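Alcombe Knitwear Care Desk
Ticket: Cable jumper gone wide after washing
Status: Closed
Handled by: Berwyn Penry

Opened, 09:10
Customer writes that her cable-knit jumper, bought in March, "went in a jumper and came out a poncho". Length fine, width alarming. Washed once on the wool cycle of a Wernum machine, then hung over the bath on a hanger overnight. She would like to know what we did wrong.

09:40
Asked for the fibre content, the spin speed and the temperature. Also asked, as gently as the template allows, about the hanger.

11:15
Customer replies. Label says wool with a bit of nylon. Temperature was "cool". Spin speed was "whatever it does". The hanger was a good one, she says, padded, a present from her sister. I have no quarrel with the sister.

11:30
Looked up the wool cycle on that model. It spins gently, so the jumper comes out holding a great deal of water. A heavy cable knit full of water on a hanger would normally get longer, and hers hasn't. Asked whether anything else happened to it between the bath and the wardrobe.

13:05
It was also draped over the back of a dining chair "to finish off". Wide chair. Arms of the jumper over the arms of the chair. I think we have our culprit.

13:20
Sent the standard reshaping instructions, retyped because the standard ones still refer to a leaflet we stopped printing:

Soak in cool water with a capful of wool wash (she has Skosier, that will do) for 15 minutes. Don't rub.
Lift it out with both hands underneath. Press the water out, never wring.
Roll it in a dry towel and kneel on the towel.
Lay it flat. Push the sides in towards the middle until it matches a jumper that fits. Cables like being pushed together, it's how they got there.
Leave it alone for two days. Turn once.

13:50
Customer asks if she can put it in the tumble dryer on low to speed things up. Replied: no.

14:05
Customer asks about the airing cupboard. Replied: also no, but more politely.

Next update, 10:25
Done as instructed, apparently, except for the kneeling (knees). Body is back to a sensible width. New complaint: the knit looks bunched in one place and she wonders if the cables are ruined.
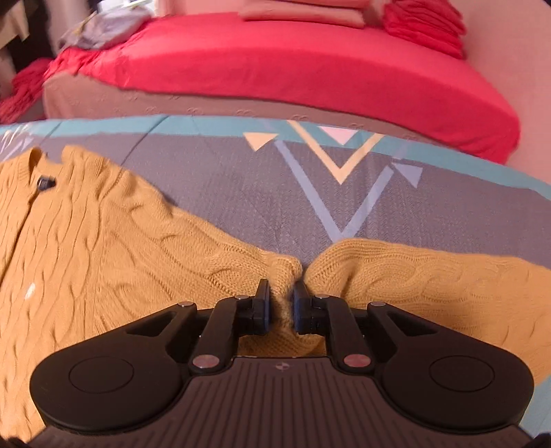
Mustard cable knit laid flat, with a pinched fold in the knit.

10:50
Told her a fold in a knit is not damage and to smooth it out with the flat of the hand, working along the cables and leaving the neck ribbing be. If a crease stays, hold a steam iron a little way above it and let the steam do the work. The iron itself should not touch the jumper at any point, whatever the dial says about wool.

12:15
Steamed. Crease gone. She has tried it on and reports that it fits, though one sleeve is "thinking about it". Advised a second soak for the sleeve only if it still bothers her in a week.

12:30
She asks whether her Teixeira cardigan should be treated the same way. Not one of ours, but yes. Flat, towel, patience, no chairs.

Closed, 16:40
No refund requested. Have asked again for the old leaflet to be taken out of the template. This is the 4th time.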